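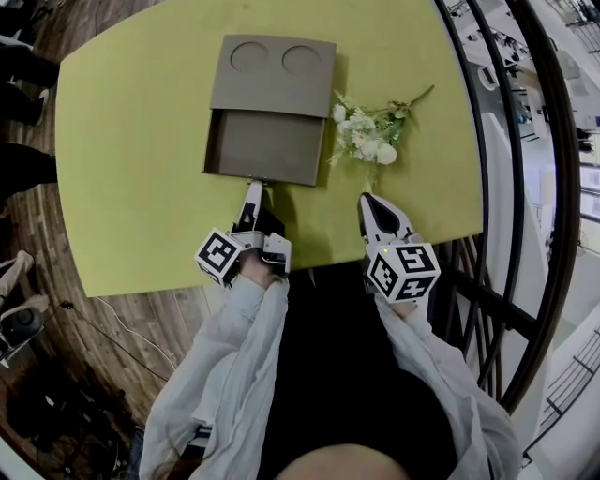
White flowers next to the little drawer box, drawer open. Okay, rugby thread.

So the club vote for next season's captain is Thursday and I have been arguing about it in three group chats since breakfast. Putting it all here so I can stop typing it out.

The two names are Angeliki Michailidis and Ute Janssen. If you've never watched Trinden women play, Angeliki is our number eight and Ute is the fly-half. Both great. I will be happy either way (I will not be happy either way).

The case for Ute: she talks to referees like they're people. We gave away so many silly penalties in December and half of them came from players yelling at the ref after the first one. Ute just walks over, asks her question, walks back.

Also she kicks. Your captain decides whether to go for the posts or the corner, and it helps if she's the one who has to make the kick!

The case for Angeliki: she never comes off. Ute missed a big chunk of the season with that shoulder and the team had a different captain nearly every week. You could see it in the lineouts. People were looking around for someone to make the call.

And she's the one the young forwards listen to. My niece is in the front row for the seconds and she'd run through a garage door if Angeliki told her to.

Someone in my mentions says forwards shouldn't captain because they've got their heads in the scrum all day. Come on. Plenty of the best captains I ever watched had cauliflower ears.

My worry with Angeliki is the yellow cards. You can't be captain from the sideline with ten minutes on the clock, and the Drukeo game got away from us exactly then. We had 3,725 people in the ground that day and I swear I heard every one of them groan.

If it were me? Angeliki as captain, Ute as vice, and Ute does the talking to the ref. I know the ref only has to listen to the captain. I don't care, work it out.

Last thing, the away bus for the first game has 200 seats across the four coaches and it filled up in a day last year. Get your name down before the vote, whoever you're backing.

Okay the group chat is going again. Muting everybody until Thursday night.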